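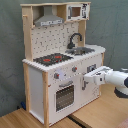

**Branches keep tipping over in a shallow dish**

Posted by Nelly Lozano in Flower Arranging > Ikebana > Tools and Technique

I have been taking an ikebana class in Pernarness since August and I'm fine in class, but at home my branches fall over. The arrangement is a basic slanting one in a low dish, three main stems plus fillers. The longest branch is the problem. I put it in the kenzan (pin holder) at the angle the book shows, it holds for a few minutes, and then it leans further and further until the whole holder lifts up on one side. Last night it went over at 2 a.m. and took the water with it.

What I'm using:

- Illow oval dish, glazed, fairly shallow
- a round kenzan that came with the dish, weighs 200 grams on my kitchen scale
- quince and witch hazel cut from the yard, the main branch a little thicker than a pencil

I cut the ends flat and push straight down, then tilt. The teacher said to do that for flowers and I assumed it's the same for wood. Should I buy a heavier kenzan or am I doing something wrong? I don't want to use floral foam. I also don't want to glue anything to the dish.

Second thing: the pins on one side are starting to bend. Can they be fixed or is it finished?

---

**Rosaura Castaño**

Both, I think. The kenzan is too light for that branch and the cut is wrong for wood.

Cut first. Flat ends are right for soft stems. For woody ones, cut the end at a slant, and if the branch is thick, split it up the middle as well, or make a cross cut. The pins need somewhere to go. If you push a flat piece of hard wood onto them, only the tips bite, and it will hold just long enough for you to put the clippers away.

Then the direction. Insert the branch upright with both hands, press until you feel it seat, and only then lean it. Lean it so the slanted cut faces up, with the bark side toward the direction it's falling. A lot of beginners do it the other way and the wood pulls off the pins as it goes over. Hold it low when you tilt. If you pull on it from the top you are using it as a lever against the holder.

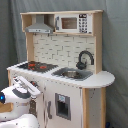 Placement matters too. If the branch leans left, don't put it in at the left edge of the holder. Set it toward the right side so most of the metal is under the lean. You will lose a little reach and you can make it up by choosing a longer branch.

As for the weight, 200 grams is a holder for daffodils. You can get by for now by taking a second kenzan, turning it upside down, and setting it pins-into-pins on the back edge of the first one, on the side away from the lean. This is a standard fix and it can be hidden with a leaf or a few stones. Even a small 100 gram one makes a difference there. I did it that way for years before I bought a large rectangular one from a shop in Nultness that was closing, and I still do it for plum.

Also check that the kenzan is sitting flat. Some have a rubber ring that has slipped or gone hard. A folded piece of damp paper towel under it will keep it from sliding on a glazed dish, and it doesn't leave marks.

The pins: yes, they can be straightened. There is a small tool called a kenzan straightener, a metal tube with a handle. You put it over the bent pin and bring it up slowly. The empty barrel of a metal ballpoint works if it's narrow enough. Pins are brass and will take this a few times and then snap. Losing a few near the edge is no great harm.

---

**tallgrass_b**

just get a heavier one. I have one that is almost 100 mm across and I have never had anything fall. Not cheap but you only buy it once. The ones sold in a set with the dish are usually too small.

---

**Buenaventura Garden Swap**

Agree with most of what Rosaura said. I'd add that the branch itself may be the trouble. Quince is heavy for its length, and yard cuttings often have all the side twigs on one side. Before you put it in anything, rest the branch across one finger near the cut end and see which way it rolls. It will try to roll the same way in the dish. Take off the twigs you don't need on the heavy side -- you would probably be removing them anyway for the line.

I don't split the ends on witch hazel. It tends to tear further than you want. A plain slant cut is enough.

Water adds very little to hold the thing down, so don't fill the dish deeper hoping it will help. Just cover the pins.

---

**Nelly Lozano**

Thanks all. Recut it on a slant, moved it to the right side of the holder, and borrowed a second small kenzan from my teacher to put upside down on the back. It's been up since Tuesday. I had the cut side facing down before, so that was part of it. Two of the pins snapped when I tried to straighten them with the pen, the rest came up fine. Will look for a bigger holder when the shop gets them in.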